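The Sunday Game

My uncle Bastos left me his apartment on the fourth floor, his coffee grinder and his seat at the Sunday game, and of those three the seat was the one I didn't know what to do with.

I'm not a card player. I want to be clear about that, because everybody who shows up in this story is, and they kept treating me like I was just being modest. I knew that a flush was when they matched and a straight was when they went in order, and I thought that was plenty to get a person through one evening. It was January, it was already dark at five, and I had lived in Grirville for all of 16 days.

Graça Vieira called me that afternoon. She has a voice like a school principal and she doesn't say hello.

"You have the mat," she said.

"I have a lot of things," I said. "I haven't opened the closet yet."

"It's in the closet. Seven o'clock. Don't buy those crackers."

I didn't know which crackers she meant, so I bought no crackers at all, which turned out to be a mistake because Adelino Mendes eats like a teenager and he's seventy-three. But I'm getting ahead of myself.

The closet was the kind where you open the door and step back. Board games, two umbrellas, a fan with no plug, a shoebox full of receipts from a hardware store in Brarow that closed when I was in high school. The mat was behind all of it. Under it was a biscuit tin, and in the tin were the chips and the buttons and a little notebook with an elastic band around it. I put the notebook in my pocket without thinking much about it. I figured it was rules.

Then I had to find a tablecloth. My uncle's table has a burn on it the size of a saucer and Graça had already warned me that she wasn't going to look at that burn for another year. So I dug out my mother's white cloth, the one with the thin branches and the little red flowers, and I spread it out and put the mat on top, and I stood there feeling like I was setting up for somebody's birthday.

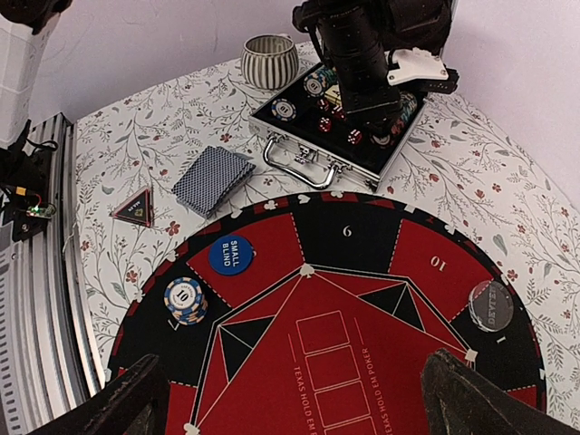 They were early, of course. Adelino came in first with snow on his hat and went straight to the table, touched it with two fingers the way some people touch a church door, and sat down. He didn't take his coat off for another half hour.

"Nice cloth," he said.

"It's her mother's," Graça said, coming in behind him. I have no idea how she knew that. I had never met the woman before in my life.

We played for an hour and I lost nearly everything I had. I'd fold when I should have stayed in and stay in when any sane person would have gone to get a glass of water. Adelino kept sliding chips back over to my side when he thought Graça wasn't watching, and Graça kept sliding them back to his. Neither of them talked about my uncle. They talked about the bus, and the price of heating oil, and a woman named Avum who used to have the bakery and had moved to the coast with a dentist.

Finally I remembered the notebook and pulled it out to look up whether two pair beats three of a kind. (It doesn't. I'd been playing as if it did all night.)

It wasn't rules. It was columns, in my uncle's tiny square handwriting. There was an A column and a G column and a B column, one line for every game, going back years. On the last page he'd added it all up and drawn two lines underneath. Games played, 701. And under that, next to the letter A, a number with a circle around it – 1,638.

"What's this?" I said, and turned it around.

Adelino looked at the ceiling light. Graça put her cards down, face up, which I'm pretty sure you're not supposed to do.

"That," she said, "is what this man owes your uncle."

"Dollars?"

"Dollars!" said Adelino, very hurt. "Coffees."

So that's how I found out that they had never once played for money. They'd played for coffees at Avum's place, and then the bakery closed, and there was no place to pay up. Adelino had just kept on losing, and my uncle had just kept on writing it down.

"I was going to pay him," Adelino said. He took his hat off the table and looked inside it. "I always thought I'd have a good winter and win some back."

I didn't know what to say to that, so I got up and ground some beans. It's a loud grinder. It sounds like a truck on gravel, and it gave everybody a minute. When I came back with three cups, Adelino had taken my pen and was bent over the notebook with his nose almost on the paper. He'd turned to a fresh page and written A, G, and then he stopped.

"What do we call you?" he said. "We can't use B. B is taken."

I told him my name starts with a B too – it runs in the family, we aren't very creative people.

Graça thought about it. She drank half her coffee and said it was too strong, and then she drank the other half.

"Put the circle with her, then," she said. "She can inherit that too."

"All of it?" said Adelino.

"All of it. Deal."

He dealt. I had a pair of fours and I stayed in way too long, and when it was over Adelino licked the pen and wrote down that I owed Graça one coffee. She told me she'd take it next week, with less in the filter, and that I should really think about buying some crackers.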